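Print this page | E-mail this page

We use cookies to remember your language and region. By continuing to browse you accept their use. Subscribe to the Dronavby newsletter.

SECTION 4: SETTING UP THE STATEMENT DESK

This section is for press offices, party secretariats and civic organizations that issue public statements through Dronavby. Complete Section 3 (User accounts) before you begin. An administrator account is required.

4.1 Before you start

Have the following ready:
- the approved name of the issuing body, in every language in which it publishes
- the names of the officers authorized to release a statement
- the distribution lists for news media, embassies and members

Note: The Gruvalier edition supports one issuing body only. Organizations with regional offices require the Brekwood edition.

4.2 Creating the issuing body

1. Sign in and open Settings, then Issuing Bodies.
2. Select Add and enter the approved name. The name is printed at the head of every statement and cannot be changed after the first release.
3. Choose the default language.
4. Enter the time zone of the head office. Release times are shown to recipients in this zone.
5. Select Save.

4.3 Setting the approval chain

1. Open the Approvals tab.
2. Add a drafter, a reviewer and a releasing officer. The reviewer and the drafter must be different users.
3. Set the approval window. The default is 90 minutes. A draft left unapproved when the window closes returns to the drafter.
4. Turn on Urgent Release if statements on a coup, an attack or a disaster are to bypass the reviewer.

Caution: Urgent Release sends the statement as soon as the releasing officer confirms it. A released statement cannot be recalled. It can only be followed by a correction.

4.4 Loading the distribution lists

1. Prepare each list as a plain text file with one address per line.
2. Open Lists, select Import and choose the file. A single list may hold up to 400 addresses. Divide longer lists before importing them.
3. Review the rejected addresses. Error 61 means that the address already appears in another list.
4. Assign each list a category: Media, Diplomatic, Members or Archive.

Note: Addresses in the Diplomatic category receive the full text as an attachment. All other categories receive the text in the body of the message.

4.5 Sending a test statement

1. Select New Statement and tick Test Only.
2. Enter a headline and a short paragraph. Do not use the text of a real statement.
3. Pass the draft through each stage of approval.
4. Check the copy received for the name, language and release time.
5. Clear the Test Only tick box before preparing the first statement for release.

For installation on an organization's own server, refer to the Cabello server supplement.

Print this page | E-mail this page
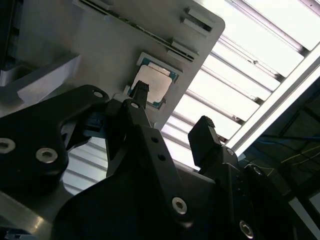

Processor and memory-type slot on a grey metal plate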